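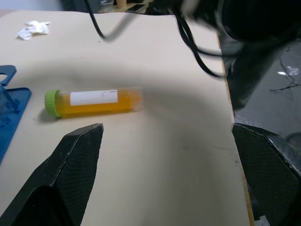
Orange water from a private well after shock chlorination, how long is normal?
Posted in Wells and Pumps, 18 Jul 2019 by Clasasach

We are on a drilled well, 400 feet deep, with a submersible pump set well above the bottom and a bladder pressure tank in the basement. Iron has always been present but low enough that we only saw light staining in the toilet tank. Last week I shock chlorinated the well because of a sulfur smell in the cold water. I mixed plain unscented bleach in a bucket, poured it down the casing, ran a hose back into the well to recirculate, opened every tap until I smelled chlorine, and let it sit overnight. Since then the raw water has been coming out colored. The sample I drew went into a clear plastic tube with a green screw cap, and it is an opaque orange-yellow with very little light getting through. The hose bib has been running on and off for two days and the color drops, then comes back when the pump restarts. The softener is on bypass. The sediment filter ahead of it is a 5 micron pleated cartridge and plugs in a few hours. Is this a matter of more flushing, or did I damage something?

Leite
Most likely iron. Bleach oxidizes it and it turns orange. Keep flushing, it will clear up. Mine took a while too. Don't run it into the septic.

Hidska
Flushing is probably right but I would separate the causes before running the pump for another two days.

Dissolved (ferrous) iron is colorless in the well. Chlorine converts it to ferric iron, which drops out as fine orange particles. Chlorine also loosens iron bacteria slime and scale from the casing wall, the drop pipe and the screen if you have one. The second source is usually the larger one in an older well. It would fit with color that returns at each pump start, when the change in flow disturbs whatever is sitting on the pipe walls.

Do a settling check first. Fill a clear jar from the hose bib, ahead of the filter and the pressure tank if your piping allows it, and leave it undisturbed overnight. If the color falls to the bottom and the water above it is clear, you have particles, and flushing plus filtration will deal with them. If the whole jar stays evenly tinted, you may have colloidal iron or iron bound to tannin. A 5 micron cartridge will not hold much of that, and it needs a different treatment.

For the flushing itself:

Throttle the hose bib so that you stay below the recovery rate of the well. Pulling the water level down hard exposes casing that is normally submerged and brings in more scale. If you don't know the recovery rate, the driller's log should have it.

Run continuously instead of on and off. Every start disturbs the deposits again. A submersible motor also tolerates continuous running better than repeated starts, as long as it is kept covered.

Discharge away from the septic system, the garden and any ditch that reaches a stream until the chlorine is gone. Pool test strips are good enough to check.

Drain the pressure tank completely with the pump breaker off, then refill and drain again. Sediment collects at the bottom and will color the house water long after the well has cleared.

Pull the pleated cartridge and replace it with a 50 micron spun one until the water is close to clear. Go back to 5 micron afterward. Leave the softener on bypass, as ferric iron fouls the resin.

If the water has not improved after another full day of steady running, have a lab test total iron, dissolved iron, manganese, pH and tannin. Ask for their bottles, because the metals sample normally goes in one with acid preservative. Take a coliform sample as well, once the strips read zero chlorine.

Sister
Adding to the above, check your bleach quantity. I treated ours last November and used far too much. Concentrated bleach raises the pH of the water in the casing, and the chlorine then works less well against bacteria and you can get mineral scale dropping out on top of the iron. Our water was still cloudy a week later. Also look at the small tube that feeds the pressure switch. Ours had packed with rust and the pump started short cycling. I had to take the switch off to clean it.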